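Vunley Robotics Club -- Bench Handbook
Section 4: Setting up the block board for the sorting task

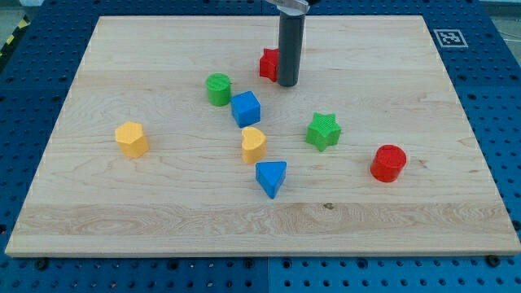 If you have come straight to this section without reading Section 3 (Homing the arm), go back and read it. The arm will not mind waiting. It has spent most of its life waiting for us.

This section covers everything between switching the bench on and pressing Run for the first time. Allow 40 minutes on your first attempt. The club record is 9 minutes, set by Sze-wing Wu, and you should not try to beat it until you have at least once tightened a clamp without being reminded.

4.1 What you need

The maple board, with both clamps
The block set, eight pieces
The printed marker
The bench laptop, charged, with the Sositeck control program already installed
The log book and a pen that works

The block set has two blocks in each of four colours, and the two blocks of a colour are always different shapes:

Red: star, cylinder
Green: star, cylinder
Blue: cube, triangle
Yellow: heart, pentagon

Note: There are two stars and two cylinders. A program that looks only at shape will confuse them with each other, and a program that looks only at colour will confuse everything else. Teams discover this every year with fresh surprise.

4.2 Fixing the board

1. Check that the arm is parked and the red stop button is pressed in. If you can't find the stop button, you are not ready to do step 2.

2. Wipe the board with the dry cloth. Do not use polish. A previous team used polish, and the blocks travelled beautifully, mostly on to the floor.

3. Lay the board flat on the blue perforated table with the small dark knot nearest you and to the right of centre. The knot is how we tell which way round the board goes. We did once have an arrow drawn in pencil, but the cloth got it.

4. Fit the two black clamps along the front edge, one near each corner. Turn each knob until it is finger-tight, then give it another quarter turn.

5. Push the board sideways with the flat of your hand. If it moves, repeat step 4 and think about your choices.

Caution: Do not tighten the clamps with pliers. The knobs are plastic inside, whatever they look like outside, and the spares come out of the biscuit money.

4.3 The marker

The black-and-white square lies flat on the blue surface, just past the far right corner of the board. The camera uses it to work out where the table is. Everything the arm believes about the world starts from that square, so treat it with more respect than its price suggests.

1. Check that the whole square is showing, including the white border. The border counts. Tape across the border is the most common fault on this bench.

2. Open the Sositeck program and choose Find Table. Wait for the tone.

3. Write the marker number in the log book. For the current print it is 1556. If the laptop shows any other number, somebody has swapped in the marker from the Pathirana bench, and you should go and swap it back, politely.

4. Do not lean on the table after this point. If you do lean on it, go back to step 2. We can tell from the log.

4.4 Placing the blocks

The practice round uses a scattered layout. Scattered means scattered. It does not mean a neat row with one block nudged out of line for effect, which is what most people produce when asked to be random.

1. Put all eight blocks on the board, flat faces down where the shape has them. The heart goes on its flat side for the competition layout. For practice you may place it however you like, provided you write down how.

2. Use the back and middle of the board. Leave the front third clear. The sorted blocks go there, and if there is something in the way the arm will put one on top of the other and report a success.

3. Place at least one pair of blocks close together. The green cylinder and the blue cube make a good pair, with the cube turned so that a corner faces you. This is the test that finds out whether your team has thought about finger clearance or only said so in the meeting.

4. Leave at least one block well away from the rest. It gives the arm something easy to do, and it gives you something to show visitors.

5. Turn the blue triangle so that it points in a direction you haven't used before. Teams who always point it the same way end up with a program that can pick up a triangle in precisely one circumstance.

Note: Blocks have a lightly textured top. If one has gone smooth or shiny, take it out and tell whoever is running the session. Do not roughen it with sandpaper. See the log book for August, if you can bear to.

4.5 Lowering the gripper for the height check

The height check tells the program where the top of the board is. Skip it and the arm will find out for itself.

1. Warn everyone at the bench. Say "arm live" in a normal voice. Shouting it has been tried and only makes people look up and put a hand on the table.

2. Release the stop button. Keep your own hand beside it for the whole of this section.

3. In the program, choose Height Check, then Slow. There is a Fast setting. It is for people who have done this before, and they use Slow.

4. Watch the finger come down over the back part of the board. It should stop above the wood without touching it. Slide a piece of ordinary printer paper underneath. The paper should pass freely.

5. If the paper catches, press Up once and try again. If it will not go in at all, press the stop button and start this section again from step 1.

6. When you are satisfied, press Accept and enter the height in the log book along with your initials. Initials only. The drawings were charming, but we are running out of pages.

Caution: Hands stay outside the yellow-and-black tape whenever the stop button is released. This applies to sleeves, lanyards, hair and anything you are pointing with. It applies particularly to the moment when a block is about to fall over and you feel sure you could just catch it. Let it fall. It is a block.

4.6 First run

1. Choose Sort by Colour. Set Attempts to 2. The program will go back once for anything it drops and then give up, as the competition rules allow.

2. Press Run and step back from the laptop.

3. Call out each pick as it happens so that your log keeper can write it down: colour, shape, held or dropped. "Sort of" is not a result.

4. When the arm parks, press the stop button before you touch anything, including the laptop.

5. Compare what is on the board with what the program says is on the board. Where they disagree, believe the board.

A first run that sorts half the set is perfectly respectable. The team that went on to win the Drundska Cup spent nearly a month unable to pick up the heart at all, and referred to it throughout by a name that can't be printed in a handbook for under-sixteens.

4.7 If something goes wrong

The arm closes beside the block every time, by the same amount.
The marker or the board has moved. Redo 4.3, then check the clamps.

The arm closes beside the block by a different amount each time.
Someone is leaning on the table. Look round.

The program can't find one of the blocks.
Check whether the finger is parked in front of it. The camera can't see through the gripper, and a block standing behind the finger may as well be in another county. Raise the arm and choose Look Again.

The two yellow blocks are swapped.
Your shape threshold is too loose. The heart and the pentagon are the same colour and, to a careless program, much the same lump. Tighten it a little at a time and rerun.

The star turns in the grip and drops.
The finger is closing on a point. Change the approach angle so that it closes in the dip between two points. Adding more force has been tried. The star went some distance.

The arm does nothing and the laptop says Ready.
The stop button is still pressed in. Release it and we'll say no more.

4.8 Packing away

1. Park the arm and press the stop button.

2. Count the blocks back into the tin. All eight. The lid does not go on until the count is right, and no one goes home until the lid is on.

3. Leave the board clamped if another team is using the bench after you. Otherwise loosen both knobs, lift the board straight up and stand it in the rack, knot end down.

4. Leave the marker where it is.

5. Sign the log book and plug the laptop in at both ends.

Section 5 covers sorting by shape. Bring the paper from 4.5 with you, as you will want it again.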